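Frozen treats at the Rilton food fair

I drove to Rilton in November to eat ice pops, a decision I defended to several people in coats. The fair takes over the old Grando hall for a weekend, and parking is $13, paid to a man who would not discuss it.

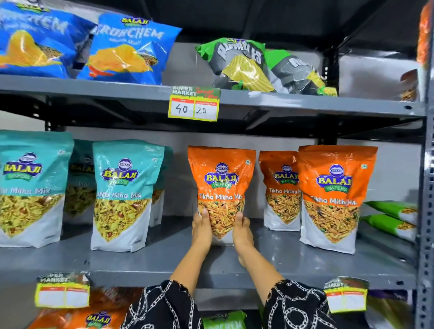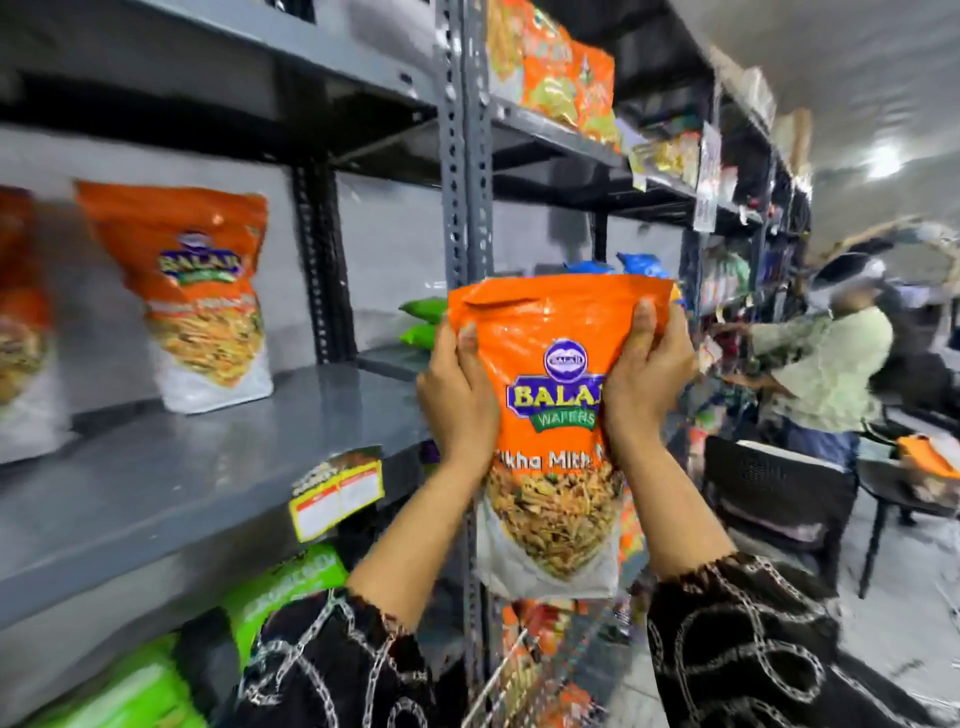

The first booth past the door was Tironum, who make a countertop freezer that turns fruit into something like sorbet. It costs $495. The one next to it, in mint green, costs $498, and I spent longer than I should have asking what the extra money was for. (Mint green.)

Magdalini Papadakis was running the sour cherry and yogurt pops two tables down. She freezes them overnight with a spoonful of honey and no water at all, and I ate 2 before remembering I was supposed to be taking notes. Yolanda Sotomayor's cucumber lime ones were icier and a little too healthy for me, but the line was longer, so what do I know.

I never found the Ghiță stand, which the map put inside a restroom. I'm making the cherry ones this week, with frozen cherries and the heat turned up.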